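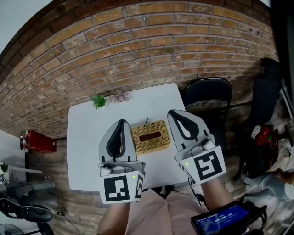 Re: Wicker tissue boxes, joint at the rim
Nov 27, 2022
Reading time: 2 min

> The Tativlow box lists at 200 mm long. Ours is loose at the rim after
> one season. Glue or re-lash? And does it need a divided insert?

Re-lash. Glue stiffens the rim, and the strain moves to the next stake down. Soak the cane for 70 minutes, wrap the corner in 3 turns, and tuck the tail under the weave.
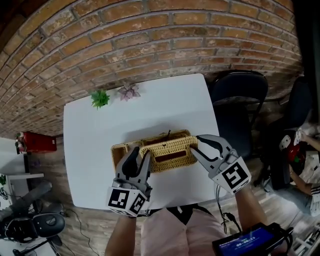 Divided inserts are a separate question. Ukier sells a plain tray that drops in and lifts out. A rectangular basket already woven with compartments, like the tan one on the white table, doesn't need it. Lift a basket of that type by both ends at once so the rim carries the load evenly.

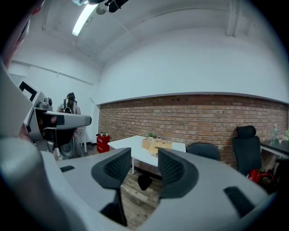

Let the lashing dry flat overnight before refilling. Florncombe cane shrinks more than Ghorbani cane, so pull it less tight.

Comments (2)

Does the 70 minutes apply to flat cane?

Re-lashed mine in May, still square.

Contact the list owner | Copyright Florncombe Basketry List | Back to top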